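Storing phone cases upright in clear trays
Community Help > Storage and Small Items

Posted by Anel Gumede

Our lending cupboard holds 31 phone cases, most of them black, for members who need a replacement at short notice. They are at present kept flat in a drawer, and it is difficult to find the correct model without removing everything. I have been asked to propose an arrangement using clear narrow trays from the Stakitz range. I should be grateful for advice on two points: whether the cases ought to stand or lie, and which way they ought to face.

Clotilde Arnaud replied

Standing is preferable. Each case should be placed with its back towards the person opening the cupboard and the camera openings at the top. Black cases are hard to tell apart by outline, whereas the number and position of the openings can be compared with the handset at once.
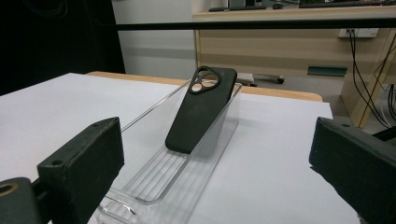
Matt black case, seen from the back 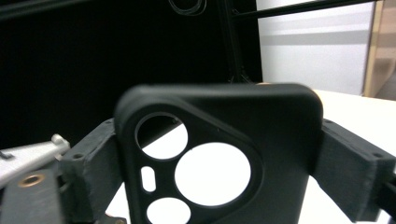 Members' Equipment Desk, Brollberg Community Centre

A single case will lean in a tray of this type. We accept this, provided that the upper end remains above the rim and can be grasped. Where several cases share a tray, please insert a card divider between models and write the model name on its top edge. Our dividers are 80 mm wide, but you should measure your own trays before cutting. Cases should be wiped with a dry cloth before they are put away.

Rizal Subramaniam replied

Agreed as to standing. We tried laying them flat in December and went back. I do not use dividers. A sticker on the tray is enough for us.

Amos Wojcik replied

It may be worth checking the depth of the shelf first. Ours is 36 cm and the longer Metex trays did not fit, so the door would not close. I cannot comment on the Stakitz ones.

Anel Gumede replied

Thank you. The shelf will be measured before any order is placed. Could Ms Arnaud confirm whether the dividers are ordinary card or something stiffer?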